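Hista 2.4 is out, and the episode splitter finally works the way I wanted it to

Wednesday, October 10, 2018

We pushed Hista 2.4 this morning. If you only want the news, there it is: new splitter, faster loading, and the pose filter is on by default now. Grab it from the usual place, and read the part about old config files further down before you do, or you'll be writing me an annoyed email by lunch.

For anyone who wandered in from somewhere else, Hista is the little tool we maintain at Cernau for turning long recordings from hand-held grippers into training episodes. Somebody picks up a gripper, does a job with it a bunch of times, and you end up with one long video and one long stream of poses. A policy can't learn much from that until it's been chopped into separate tries. Up to now our chopping was pretty dumb. It watched the finger gap, and whenever the fingers opened wide and stayed open for a bit it said okay, new episode! That's fine for pick and place. It's terrible for anything where you let go halfway through on purpose, like setting a bottle down so you can turn it and grab it again from the other side.

The new splitter looks at three things together: finger gap, hand speed, and how much the view has changed since the last cut. Bastian Albers wrote nearly all of it over August, and I mostly broke it and sent it back to him (sorry, Bastian). We ran it on the Jerkmont set, which is 2,966 episodes that we'd already cut by hand. The old version put its cuts in the right place 33 percent of the time. The new one gets 93. I made him run it again before I believed it, and then I ran it myself on a different machine - same number.

Cluttered tabletops were where the old one fell down hardest. A vacuum bottle standing right in front of a row of cartons, with cloth under everything and a second gripper poking in from the side, gives you plenty of edges to track, and you'd think that would help. But with two grippers working close together, the old code would happily cut an episode on one side while the other was still in the middle of something. Now both streams have to agree before a cut goes in. You can turn that off with the "solo" switch if your two hands really are doing separate jobs. 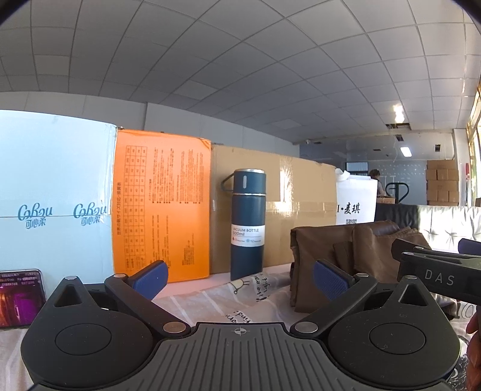
Kipchumba Rashidi wrote in during the beta to say that agreeing on cuts is all well and good, but it makes the splitter too shy on long two-handed tasks, and he was getting episodes with two full tries glued together. He'd rather have too many cuts than too few, because merging two pieces in the viewer takes one click and finding a missed cut means sitting through the whole thing. Fair point! We went back and forth on it for most of a week. What we ended up with is a slider called "eagerness" that goes from zero to one, and it ships at 0.6. Kipchumba runs his at 0.8 and seems happy, or at least he's stopped writing.

The pose filter is the other change you'll notice. It smooths out the small jumps you get when tracking drops for a frame or two, and it flags the bigger ones so you can throw that episode away yourself. It won't delete anything on its own. I feel strongly about this after what happened with Ruppert, our last attempt at a cleanup script, which tossed a good chunk of an afternoon's recording before I noticed. Ruppert is retired.

Loading is quicker too. Opening a project with roughly 3,000 episodes used to leave me time to go make coffee, and now I barely get to the kitchen door.

Okay, config files. The old "gap_hold" setting is gone. If it's still in your file, 2.4 will stop with an error and tell you which line to remove. Everything else carries over, including your hand-made cuts, which the new splitter leaves alone unless you pass the "recut" flag.

Known problem: the timeline draws wrong on very wide screens. Bastian has a fix and it'll be in 2.4.1. Bug reports go to the tracker as always, and please attach the log.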